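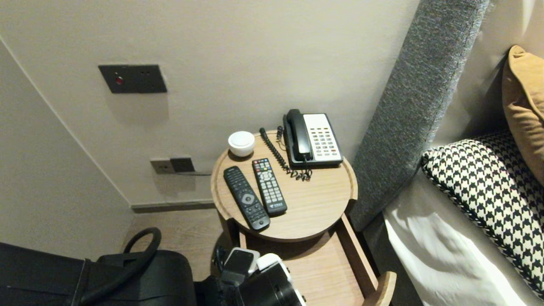
Unit 4: Reading Residential Asking Prices

Handout for the course in Residential Property Valuation. Please bring a printed copy to the seminar.

## 4.1 Asking price and sale price

An asking price is a statement made by a seller. A sale price is recorded when a transaction closes. The two are often reported as if they were the same figure, particularly in newspaper rankings of expensive streets. Students must state which of the two they are using in every table they submit.

The Celadby data set used in this unit contains 147 completed sales of single-family homes. Asking prices for the same homes are supplied in a separate column. Furniture, electronics and other movable contents are excluded from both figures unless the contract of sale says otherwise.

## 4.2 Averages on short streets

A street average depends heavily on the number of homes sold. Quansah Road has 17 recorded sales, and one large house does not move its average very far. Brelari Lane has only two. A single sale there can place the whole street at the top of a local ranking, and the street may disappear from the list the following year.

For this reason, the median is to be reported next to the mean. Where a street has fewer than 15 sales, report the individual prices and omit the average altogether.

## 4.3 Price per square foot

Divide the sale price by the finished floor area. Garages, unfinished basements and open porches are left out. One home on Quansah Road is listed at 900 square feet, but that figure includes an enclosed porch with no heating. Correct the area before using it. 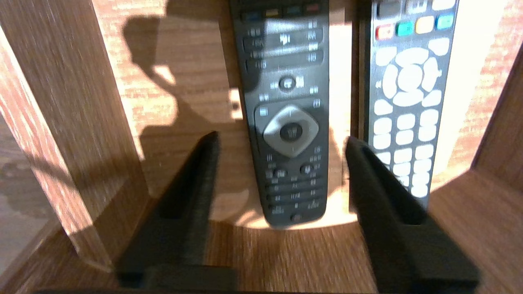
## 4.4 Assignment

1. Open the Celadby file in Tuneo and remove duplicate entries.
2. Calculate the mean and median sale price for each street that meets the minimum in section 4.2.
3. Identify the three streets with the widest gap between asking price and sale price.
4. Write one page on how a reader might be misled by a ranking based on asking prices alone.

Work is due by noon on Friday, June 1, 2018. Late submissions require written approval from the department office. The February version of the data file contains errors in the floor area column and will not be accepted.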